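Part 4: Setting up your listening group

By now you've got Plirkico installed and you've signed in at least once, so we can get on to the bit I like best, which is building a listening group around a podcast series. I run one myself on trade policy and world affairs (we meet on a Tuesday, in the room over the Margaritis bakery) and I've set up plenty of others, so most of what follows comes from getting it wrong first.

Before you start, you'll need the address of the podcast feed, a name for your group, and the email addresses of your first few members. Six is a lovely number to begin with.

1. Open Plirkico and choose Groups, then New group. Type in a name. Keep it short, as long names get chopped off on phones – ours was once "The Customs Union and Tariff Reform Listening" for a whole month.

2. Paste the feed address into the box marked Source. Press Check. You should get a green tick and a list of episodes.

Note: if the list is empty, look for a stray space at the end of the address. It's nearly always that.

3. Pick your starting episode. You don't have to begin at the beginning! I usually start new groups on an interview with a strong point of view, something on farm subsidies or sanctions, and save the three-part histories for later when people know each other.

4. Set the gap between episodes. The default is weekly. I change it to fortnightly, which gives people time to read up, and they do read up, especially after Aurelio Alcaraz's episode on fishing rights, when half of us turned up with maps.

5. Add your members. Type one email address per line and press Invite. The invitations last four days and then you have to send them again.

Caution: don't tick Public until you've read your group's rules through once more. A public group can be found by anybody, and world affairs does bring in the shouters. Arvid Eide, who moderates the Asach group, left his open over a weekend during an election and came back to 500 comments, hardly any of them on the episode.

6. Write your discussion questions. There's a box for them under each episode, and it holds 2305 characters (I have hit that limit, yes). Open questions work far better than clever ones. "Who loses out if this treaty is scrapped?" kept us going until they wanted to lock up, whereas my beautifully worded paragraph on arbitration panels got one cough.

7. Turn on transcripts, if the series has them. Go to Options, then Text, and choose Show while playing. Members can then highlight a line and pin it to the discussion.

Note: automatic transcripts make a mess of names. Check any minister or country before you quote it to the group.

8. Press Save, then Send test. The test goes to you alone. Open it on your phone as well as your computer and play the first minute on both.

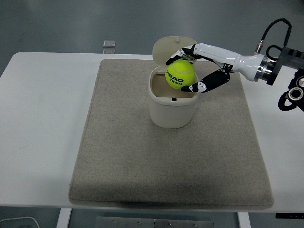 Can I use more than one podcast in the same group?

You can add a second feed under Source once the group has been saved, and the episodes will be mixed together by date. I'd wait until you've finished a few from the first series, though, or people lose track of what they're meant to be hearing.

9. If you want to move an older group across from Prostomus, do it now, before anyone has posted. Choose Import and pick the file you saved in Part 2. Comments come over with their dates, but pinned lines don't, so copy out any you're fond of.

Caution: importing replaces your discussion questions. Save them somewhere else first.

Once your first members have accepted, their names turn from grey to black on the Members page, and you can move on to Part 5, where we set up reminders.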